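Kostside > Opinion > Automation > Software and kits

Search Kostside
Enter keyword
All sections

Give small shops a rehearsal room

Sunday, September 10, 2023

I have been using Stidine for 4 weeks now, and I want to make a case that goes beyond whether you should buy it. Simulators like this one ought to be the first thing a small assembly shop pays for when it starts thinking about a robot arm. Before the arm, before the gripper catalog, before the nice man with the laptop comes to measure your bench.

For anyone who hasn't run into it, Stidine is the practice package from Fellex. You get a simulated arm, a set of assembly tasks with small parts, and an editor for changing the tasks or building your own. It runs on the kind of desktop we already had in the office for drawings. There is also a paid service where Fellex will model your own parts for you, and I'll come back to that because it's the piece I like least.

Our shop does short runs of small electrical assemblies. A big order for us is 1000 units, and most are a lot smaller. That has always been the argument against automating anything here. By the time you've taught a machine the job, the job is over and the boxes are on the truck. I believed that for years and I still believe it for some of our work. What changed my mind on the rest was seeing how much of the teaching can be done away from the bench, in the evening, with a cup of coffee and nothing at risk.

And I mean nothing at risk! The first night I drove the gripper straight down into the fixture, hard, and then did it again from the other side to see if the software would complain in the same way. On a real arm that's a bent finger and a phone call. In Stidine I hit reset and tried a slower approach. I learned more about approach angles in that one evening than in the two-day course I took with my last employer, where ten of us stood behind a yellow line and took turns with one pendant.

The task I've spent the most time on is the panel assembly. It looks simple on paper and it is a beast, in a good way. Small pieces have to be picked up off a flat surface at whatever angle they happen to be lying, and the wrist has to come around to suit each one. People who haven't done this think the arm's reach is the hard part. Reach is easy. The hard part is that a part you can grab nicely in one direction may leave the fingers in a bad spot when it's time to put it down.

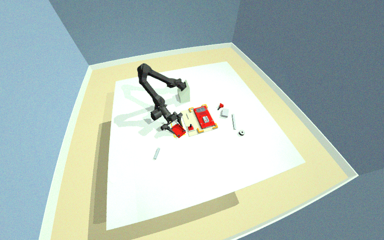
You find that out by trying, and trying is cheap when you can run the same pick 80 times with the part turned a little differently each time. I set that up on a Thursday before I went home and had a list of failures waiting for me in the morning. Nearly all of them came from one range of angles, where my grip was fine and my release was terrible. I would never have found the pattern by hand. I'd have fixed the one bad case in front of me and felt clever.

I should say what it doesn't do well. Contact is too kind. When two parts meet in Stidine and the fit is a bit off, they tend to slide past each other in a way that our real parts don't. Our plastic has flash on it some days and none on others. Washers come out of the bag stuck together with oil. The simulator knows nothing about any of this unless you tell it, and telling it takes patience. There is a friction setting and a size-variation setting, and I'd urge anybody to turn both of them up well past the default before trusting a good result.

The lighting and surroundings are plain too. Some reviewers have marked it down for that. I don't care one bit. I'm not buying scenery, and a bare room loads fast. If you plan to train a camera system on rendered pictures then you have a different need from mine, and you should read somebody else on that.

Then there's the modeling service. It's good work, but the turnaround is slow for a shop where the job changes every couple of weeks, and the price is set for people with longer runs than ours. The editor is good enough that I'd push most readers to do it themselves. My first homemade fixture took me a whole weekend and came out ugly. The second took an afternoon. By the third I was making little changes over lunch just to see what would happen – moving a clamp, turning the base, putting a loose part somewhere mean.

That last bit is where I get a little evangelical, I admit. A simulator changes how you look at your own bench. I've moved 2 of our real fixtures already, with no robot in the building, because working out the paths showed me that our people had been reaching across themselves for years. One of the assemblers told me her shoulder had been trying to tell me the same thing since spring. Fair enough.

The usual objection is that simulation gives you false confidence, that you'll show up with a program that looked great on screen and falls apart on steel. Sure, it can. So can a demo in a vendor's showroom, with hand-picked parts and the vendor's best engineer standing by, and plenty of shops have bought on the strength of one of those. I'd much sooner be fooled by something I can poke at on my own time. The Østergaard showroom was a pleasant day out and they gave us a good lunch, but I didn't get to break anything there.

What I'd like next from Fellex is a shop license that lets several people practice on one seat at different hours, and a better way to share tasks between users. There must be dozens of places like ours building the same sort of snap-in, screw-down, box-it-up products. If we could trade fixtures and failure lists, everyone's first real install would go easier. I'd post mine tomorrow, ugly ones included.

We still haven't ordered an arm. I think we will, probably a smaller one than I would have picked in the summer, and I already know which job it's going to start on.

Contact the opinion desk | © 2023 Kostside | Back to top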